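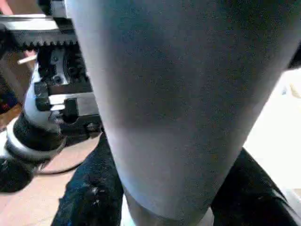
Tapered part, wide end up

Ticket 3138, Lesley chair, self-assembly. Opened in July by Kalliopi Deligiannis. Customer reports the chair rocks on a hard floor. Legs were fitted with the seat upside down. 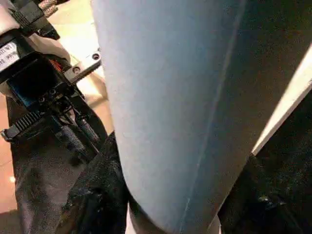

Can the legs be fitted on a bare floor?
Put a mat or a folded blanket down first so the seat doesn't get scratched.

Asked the customer to take the legs off and check each joint for packing scraps.

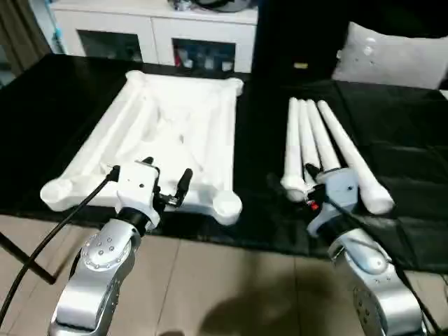 Foam tray and four white rods on black cloth

Reply at 1600: one leg was not pushed fully home. Khải Phan advised refitting it before turning the chair over.
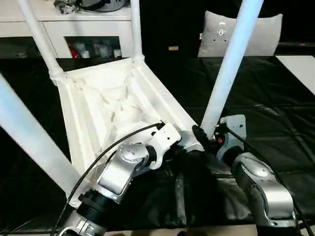

If it still rocks after that, send a replacement leg from Elgate, bin 17. Ticket stays open until the customer writes back.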